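Morasdale Kitchen Words

Welcome, and thank you for stopping by! This is a small word list of everyday kitchen talk from Morasdale and the farms out toward Brusari -- the names people use for their pans, their breads and the odds and ends in the drawer.

What's inside

There are 63 entries in one plain text file, each with a spelling, a meaning and (where we could get one) a sentence somebody really said at the stove. Boards and spatulas have more local names than you'd ever expect, so they get a section all their own.

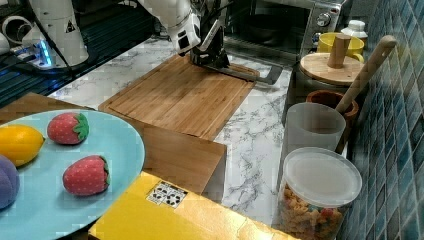
Known gaps

Baking words are thin, and 18 entries still have no sample sentence. Spellings follow the Gunn style, except for 2 older words we just couldn't bear to change.

Updates

Last updated 24/10/2026. The next batch should land in February, and corrections are very welcome in the meantime.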